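Prekska Site Audit: Setting Up Your First Crawl

Part 2 of my guide. I'm assuming you already have an account and you've added your domain. 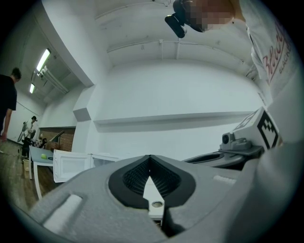
Black rubber finger pads with a fine textured pattern, set in a gray housing.

I use Prekska on my own blog and on the Villalba shop site, so these are the settings I really click on, in the order I click them.

1. Open Projects, pick your domain and hit New Crawl.

2. Set the page limit. My blog has 198 pages and the free plan covers it easily. Type in a number a little higher than your page count.

3. Paste in your sitemap address. If you use the Rakness plugin it's under Tools > Sitemap (they moved it in January and I spent ages looking!).

4. Leave crawl speed at 8 pages a minute.

Caution: don't drag that slider to the top on cheap shared hosting. I did it once and my host blocked me for the whole afternoon.

5. Under Exclude, add your tag pages and your internal search results. Skip this and you'll get a huge pile of duplicate title warnings, and most of them don't matter.

6. Click Start and go get a coffee.

Note: when the report opens, sort by Broken Links first. Mine showed 154 on the first run, nearly all of them from old comments. I fix 25 at a sitting and then run it again.

7. Export the list as a CSV if you want to keep it. Prorkus opens the file fine, but pick "comma" when it asks for the separator.

Updated 5th April with the new menu names, thanks to Violeta Sepúlveda for the email. Part 3 covers redirects.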